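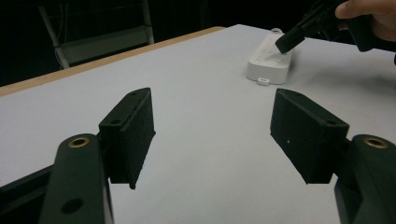 Vekenero, the dental group best known for reminding people about appointments they had hoped to forget, is opening an evening clinic for adults who have not seen a dentist in a very long time. The service is called Veva and starts in October at the group's Sundaram Street office, with a second location to follow if anyone shows up. A first visit to Veva does not involve the chair. It happens at a table with a plain white top, and the patient and dentist sit at it like two people sorting out a phone bill. No instruments are laid out, no bib is clipped on, and nothing is looked at unless the patient says so.

Veva is meant for the grown-up who floss-lies, changes the subject when molars come up, and has been chewing on the left side since the last apartment. Vekenero's own records suggest there are plenty of them. When the office went through its inactive files last winter, it found adult patients whose last cleaning was 14 years ago and who still, according to the paperwork, intended to call back.

"We sent them a lot of postcards with a smiling tooth on them," said Karthikeyan Shenoy, clinical director at Vekenero. "I would not come back for a smiling tooth either. I find it unsettling, and I approved it."

The tooth has been retired.

Evening hours run from 5:30 until 9 p.m. The first appointment is 40 minutes long and is spent talking: what hurts, what used to hurt and stopped (dentists are very interested in this one), what went badly last time, and what the patient can afford. X-rays and an exam can be done the same evening or put off to another visit. Patients leave with a written plan in order of urgency, with a price next to each line. Staff have been asked to keep the plan to one page and to stop using the word "quadrant."

Lecturing is also out. Front desk and clinical staff at Sundaram Street spent part of the summer in training sessions run by Huia Baxter, the group's patient care lead, who asked each of them to describe their own oral hygiene in front of their coworkers.

"It got quiet," Baxter said. "Two of our hygienists don't floss on vacation. One of our dentists has been putting off his own crown. After that the tone in the room improved a lot."

The dentist in question, Sebastián Iturra, has agreed to be named. He will see Veva patients on the evening shift alongside Revathi Poduval, who joined Vekenero from a hospital dental service and has a particular interest in patients with strong gag reflexes. Iturra's crown is now scheduled. He has moved it once.

For patients who are anxious as well as overdue, Veva offers a hand signal that stops treatment at any point, numbing gel before every injection, and appointments split into shorter pieces. Nitrous oxide is available at an added charge. Patients may bring a friend, and the friend may stay in the room provided they do not narrate. Music is the patient's choice, although Poduval has asked that it be noted she has already heard the one about the drill solo.

Costs are posted at the front desk and on the Vekenero website. The talking visit is free for adults who have been away from any dentist for more than two years, on the honor system. Most dental insurance can be used for the exam and anything after it, and patients without insurance can spread payments over up to 21 months without interest. Missed appointments will not be charged the first time. The second time, someone will phone, and it will be Baxter.

The program borrows part of its format from Nosska, a small practice whose founder, Birthe Overgaard, has been running talk-first visits for several years and advised Vekenero on the schedule. Overgaard recommended that the waiting room have fewer posters of gum disease. Vekenero had 17. It now has one, in a hallway, facing the supply closet.

"People know their gums are down there," Overgaard said. "They worry about them at night. You can skip the mural."

Daytime services at Sundaram Street, including family cleanings and children's appointments, are not affected. Parents who bring their children in regularly while avoiding treatment themselves are warmly encouraged to consider Veva, and should be aware that the staff have noticed.

Booking is open now by phone, online, or in person at the front desk. The online form has four questions, and "How long has it been?" can be answered with "a while." New and returning patients are both welcome – returning patients do not need to explain.

About Vekenero

Vekenero provides general and family dentistry, including cleanings, fillings, crowns, root canals and emergency care. Press inquiries may be directed to the Sundaram Street office, attention Huia Baxter. Calls are returned the same day, which is more than can be said for our patients.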